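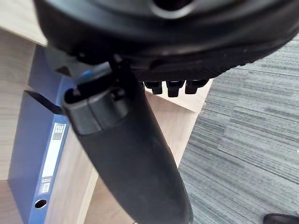 Diary of the Preltisville Reading Room, March 2024

The day was given to the furniture. The cabinet in light wood remains in its place, and its pale beige grain suits the room well enough. Modby has quoted for 30 shelves, to be delivered in April — the colour is still to be settled. Mahlangu's catalogue was consulted and returned. Nearly 200 books await sorting. The centre closed at the usual hour, and the keys were signed in.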